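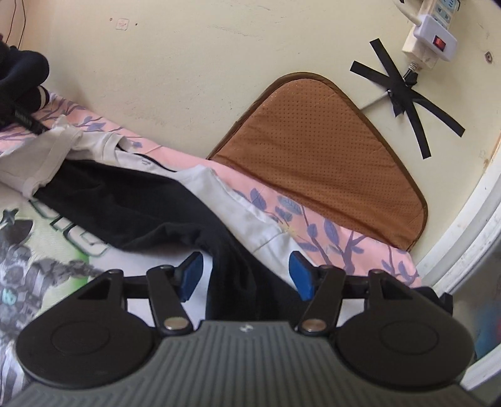
One of last week's group asked, by email, why anyone would brake and turn at the same time if the book says get it all done upright. Fair question. Short version - the book is for week one, and this is week two.

Konmont Track School - Handout 2, Corner Entry
Bring to the Allham session, Fri 9 August. Read before, not in the van.

Recap from Handout 1
Tire has one budget of grip. Braking spends it, leaning spends it. Upright = nearly all of it for brakes. Full lean = next to nothing left.

Trail braking
Brake hard in a straight line first. Begin easing off the lever as the bike tips in. Lean goes up, pressure comes down. Should be close to zero by the apex.
Why bother: fork stays compressed, steering is quicker, and you can still change your mind about speed.
Common mistakes - letting go all at once (front pops up, bike runs wide), or grabbing more when already leaned over. Second one puts you on the floor.

Markers
Turn 3 at Allham: boards start at 400. Everyone brakes at the first board to begin with, no heros. Move it later in small steps, same gear each lap, or you learn nothing.
Pick a marker that can't move. Not a shadow, not a parked truck.

Vision
Eyes up to the apex before you tip in, then exit. If your looking at the front wheel you are already late.

Old bikes
Drum fronts fade. Lever comes back toward the bar after a few hard laps. Leave more room and skip the deep trail braking - talk to the instructor first.

Drill (morning)
Lap at 80 percent pace. No passing in the corners. Two fingers on the lever. Come in, write down what the front end felt like at turn-in, go out again.

To do before Handout 3
Read the Liyanage chapter on weight transfer, first half only. Sketch brake pressure against lean angle for turn 3. Rough is fine, pencil is fine.
Handout 3 is throttle and exits.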